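About Nudenley

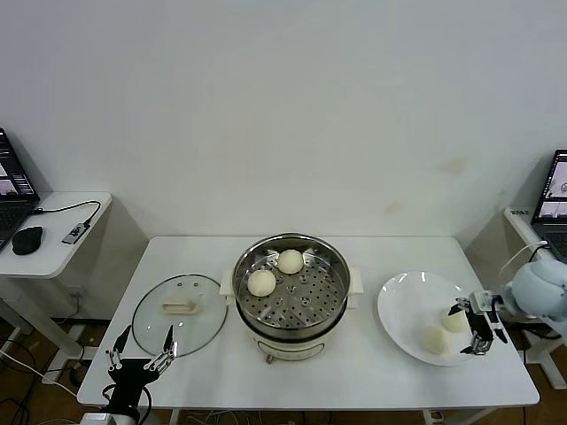

Hello, and thanks for stopping by! I'm Mihret Tefera and I run Nudenley, a small website for people who go to a lot of gigs, or used to, or would like to if the last train wasn't at ten to eleven. We write about live music. Pop mostly, a fair bit of soul and electronic stuff, and whatever Conley has dragged home from a support slot that week.

I started it in April four years ago, after a show I'd waited half my life to see got a two-line write-up in the local paper with the wrong opening song in it. I went home cross and typed out the whole set list from memory, with notes on the lights, the band, the costume change that went on far too long and the lovely bit near the end when the drummer got to sing. My sister read it. Then her friends read it, and one of them asked if I'd do the next one — so I did.

There are three of us now. I do the reviews and answer the emails. Conley does the tour news and is much better than me at support acts (he turns up when the doors open, I turn up when I've found somewhere to park). Lukáč looks after the set list archive and the site itself, and he is strict about it. If a song was only played as a snippet inside another song, it gets its own line with a little mark next to it, and please don't write in to argue because he will write back at length.

We've got 476 set lists up so far and 131 full reviews. The longest is my one of the Droven all-nighter, which I still think could do with another paragraph about the brass section.

How we do things

We buy our own tickets nearly all the time. If a promoter has let us in for free it says so at the top of the review, before you get to anything nice I might have said. We don't give stars. I tried it for a month and kept changing them the next morning.

We review the night we went to and no other. A tour can be a completely different thing in Leeds than it was in Cardiff, so if you were at another date and the encore was better, do tell us in the comments! Some of my favourite bits of the site are down there.

We don't sell tickets, and we can't get you backstage, sorry. We also can't pass messages on to singers, however short they are.

Writing for us

Yes please. Reviews should be at least 200 words, sent within a week of the show while you still remember it properly. Tell me where you were standing, as the back of the balcony and the front barrier are two different concerts. We pay a little — it'll cover your drink and maybe your bus. Set lists go straight to Lukáč, and a slightly blurry phone photo of the paper one taped to the stage makes him very happy.

The email address is on the contact page and I read everything, though in festival season I'm slow.

Mihret

Last updated 12/1/19

Share this page
321 shares
14 comments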